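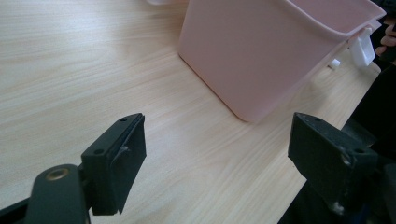 *Pink container on the table.*

Jinlong Lu mastered the Drondula single on a Saturday, alone, at the Eide rooms in Baltdale. The file had arrived from Truka at minus 13 LUFS with the drums already clipped. He logged it, loaded it and listened once through without touching anything.

The tempo was 162. At the second chorus a resonance built near 500 hertz, where the bass and the lower guitar sat on top of each other. He cut two decibels with a narrow band and bypassed it. He listened again. He put the cut back.

In October the band had still been a four-piece. The session notes listed a second voice on track 10, muted, with no name against it. He soloed the track. A woman sang the harmony a third above, slightly ahead of the beat, and at the end of the take she asked if that was all right. The reply had not been recorded.

He checked the mix brief. Track 10 was to stay off.

He muted it and printed the master at 24 bits. Then he printed a second version with the harmony in, six decibels down, and named it "alt". The label's upload form had one slot. He filled in the title, the length and the code, and sat with the cursor over the two files until the screen dimmed.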